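Tuesday, early. Up before five. Couldn't sleep for the gulls so thought I might as well use it.

Down the track to the Harkel hide with the flask and yesterday's roll. Tide a good way out, light only just coming. Sand martins already at it over the bank, which cheered me up no end after the weekend's rain. I had been certain the lower holes had gone. Some have. The bank has slumped at the Andstead end, a great wet tongue of sand right down to the shingle, and where the old cluster was there's just a raw face. But further along, past the bramble, business as usual. In and out, in and out.

Did a proper count of the holes that look in use. 13 on the near stretch, lost my place on the far stretch twice, gave up, will do it again Thurs with the clicker. Must find the clicker. 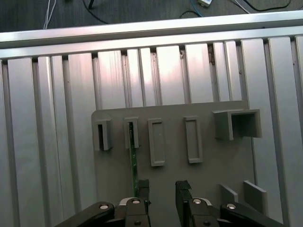
Two young ones sat at a hole mouth side by side for ages, all gape and pale throat. Adult came in, fed the left one. Came in again, fed the left one. Third time the right one practically climbed over its brother's head and got it. Good for you I thought. Feathers on the back still have those buffy edges, very neat, like they've been iced.

No sign of the kestrel. Crow about though, walking the top of the bank like a man who's lost his keys. Everything went up when it leaned over. Horrible racket for something so small. Crow went off towards the sewage works in the end, empty beaked as far as I could see.

Radomir turned up at half six with the dog, had to stay outside with it. Talked through the slot. He says the farm wants to put stakes along the top to stop people walking on the edge and could we all agree where. Fine by me but not till the second broods are out, surely. All that banging. He agreed, or he nodded anyway. Dog ate my roll.

Other birds, before I forget: whitethroat in the bramble, still going on and on. Oystercatchers, a pair, cross about something. One common sandpiper bobbing along the slump, so the slump is good for somebody. Heron. Linnets overhead, didnt get a number. A thing in the reeds that I want to be a water rail and probably wasn't.

Later. Kitchen, second pot of tea. Wrote up the morning for the group before I lost the will. Dug out last year's book to compare and my own handwriting is a disgrace, is that 10 pairs or 16? Vesela would know, she was there. The book says "cold, hands" and then nothing for three weeks. Very helpful.

Started on Nataša's question too, whether we should cut back the slumped part to a clean face so they can dig again. My feeling is yes but in winter, well before they're back. A fresh vertical face is what they want, nothing growing on it, water or open ground in front. They'll move along a bank quite happily if you let them. What they won't do is put up with a slope any old rat can stroll up. She'd want a digger for 300 yards of it and who's paying for that. A few of us with spades could do the first bit. My back says no. Sent her the lot anyway, spelling mistakes and all.

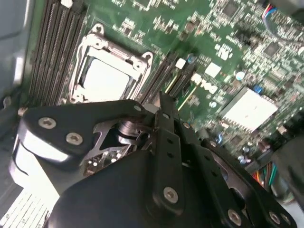 Boris thinks we ought to leave the bank completely alone, the river makes new faces every winter and has done since before any of us had binoculars. Besides, he says, the martins dug into the slump end in the first place because the river had cut it fresh, and if we go tidying we'll only shift where it falls next. He rang specially to tell me. Went on a bit.

He's got a point, I just don't like it. Supose I want to be doing something. It did cut itself a lovely face two winters ago after the big flood, no spades involved. Said I'd put both views to Slavica and let her decide about asking the farm. He said don't put his view in my words. So I'm to wait for an email. Right.

Evening. Nipped back down for twenty minutes, wind gone round, midges dreadful. A big loose party feeding low over the water, swallows mixed in, impossible to count and I didn't try. Lovely though. They kept dropping to the surface and flicking up. The right hand youngster (if it was the same one) was on its own at the hole. Leaned out a long way. Went back in.

Mend left welly. Clicker. Ring Vesela re 10 or 16. More rolls.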